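Search this site Go

Clutell Table Kit: How Two Robot Arms Handle Dishes

A robot arm is a machine shaped a little like your own arm. The Clutell Table Kit has two of them, and schools can borrow the kit from Tokitel for six weeks. Its practice job is putting dishes on a tray.

Each arm has stiff parts called links. Between the links are joints, and inside each joint is a motor. At the end is a gripper — the part that does the work of a hand. It has fingers, but no palm and no thumb.

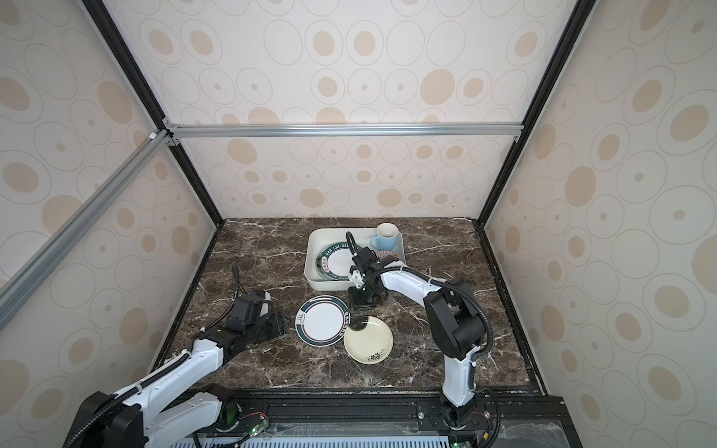

Why dishes are hard

A plate is flat, thin and smooth. You can slide a fingertip under the rim without thinking. A robot has to be told how high the rim is and where it ends. Mugs and bowls need a different grip, so the program must know which kind of dish comes next.

The Clutell program breaks each move into short steps. It stores 200 steps for one job. Speed is set with a number from 0 to 255, and beginners should stay at 19 or lower.

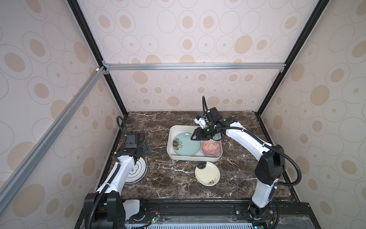 Can the two arms bump into each other?

They could, so the program checks where both arms are before every step. If they get too close, one arm waits until the other has moved away.

Stacking and sharing

Plates can go on top of each other to save room on the tray. A stack changes the job: the top plate sits higher than the first one did, so the gripper has to let go higher up. Two arms can also work on one plate, one from each side.

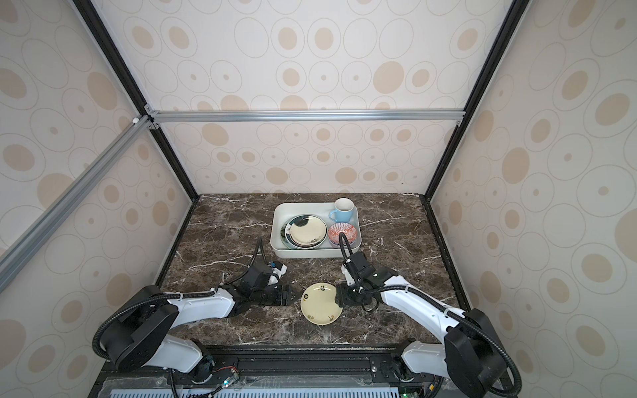 One gripper touches the plate's right rim. The other is open near the left rim.

What comes with the kit

The loan includes both arms, the base rail and the Endel lesson book. The lesson book is written for ages nine and up. Dishes are not included. An adult must switch on the power, and hands stay out of the work area while the arms are on. The larger Pacheco kit uses the same lessons and will be ready in March.

Contact Tokitel Schools Desk | Copyright Tokitel | Back to top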